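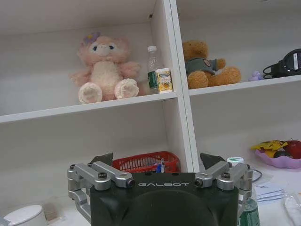 Shelf test, wrist view. Pink guy on the left, bear on the right.

Vostemach trial, the messy notes version

18/09/2025

OK so a few people asked how the trial went and I keep saying "I'll write it up" and then not doing it. Writing it up. Fast, sorry, train in a bit.

What's on offer: Vostemach rents you time with a gripper arm setup and their shelf-picking software. You bring the objects, or use theirs. They load the software, you get a desk, a screen with the wrist view and a person to help. Ours was Ingeborg Auer, who was great and very patient with Valentin, who wanted to change every setting before lunch.

The package I took is two days plus the logs. Price was 1405 for the lot, logs included, travel not. Not cheap for a two person outfit like Honenard. Cheaper than buying the wrong arm though, and that's the whole reason I went.

Our use case, for anyone new: small shops, mixed shelves, stuff put back in the wrong place by customers. Soft things next to hard things next to see-through things. So I didn't want a demo with nice wooden cubes. I wanted toys and bottles and books on plain white shelves, and that's what we got.

Setup

Faster than I expected. You draw the shelf regions on screen, name them, name the objects, done. The naming screen is clunky — you can't copy a label from one shelf to the next, so you type "plush" over and over. Ingeborg says that's fixed in the November release. We'll see.

The software runs what they call a look pass first. Wrist goes along the shelf, takes views, builds a list. Then you pick from the list and it plans a grab. You can edit the list by hand, which I did a lot the first morning and hardly at all after.

One thing I liked: when it isn't sure it says so. Yellow outline, waits for you. The Barbieri kit we tried in spring just went for it, and we have the dented cans to prove it.

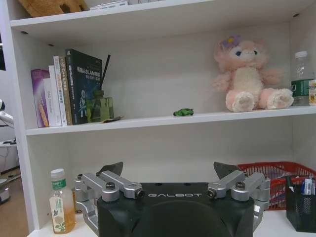 The other half of the job is the layout memory. You can save a shelf as the "right" state and ask it to compare later. Moved a toy car over one spot, it flagged it. Swapped two books, it flagged that too, eventually, after I turned the book sensitivity up. Default is way too low for spines. If you do the trial, change that first thing.

Soft toys were the easy part, by the way. I would have bet the other way. They squish, the fingers close, off you go. Clear water bottles were the pain. Mostly fine with the label facing the wrist, lots of yellow outlines when it wasn't. Valentin thinks more light from the side would help. Maybe. We didn't get to try it propperly.

Flat papers, forget it. They tell you that up front in the docs, fair enough.

Numbers, since Valentin will complain if I leave them out. We logged 140 grabs over the trial. I'm not putting the success rate here untill I've gone through the logs, a bunch of the misses were me drawing the regions badly and I want to split those out.

Stuff that bugged me

The typing thing, see above.

Log export is one giant file. No per-object split. I wrote a script on the train home, ugly, works.

Support chat goes quiet after five. Ingeborg gave us her extension, but not everyone will get that.

No offline mode. If the network hiccups the look pass starts over from the left end of the shelf. Happened to us more than once and it's a real time sink on a long row of books.
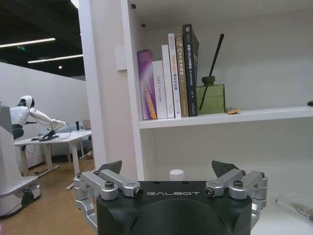

Would I pay for it again

Yeah, probably. Two days was right for us. One would be too short, you lose most of the first morning to labels. If you already know which arm you want and just need software, skip it and ask for the license only, they do sell it that way if you push.

Against Gidov, which a couple of you use — Gidov has the nicer screens and much better export. But it wants every object scanned in beforehand, and for a shop where the stock changes weekly that kills it. Vostemach was happy with a name and a couple of views.

Next step is going through the logs with Valentin Hollenstein (full name because he says I never credit him) and then deciding on the license before the price changes in November. Script is yours if you want it, drop a comment. No promises on the code quality.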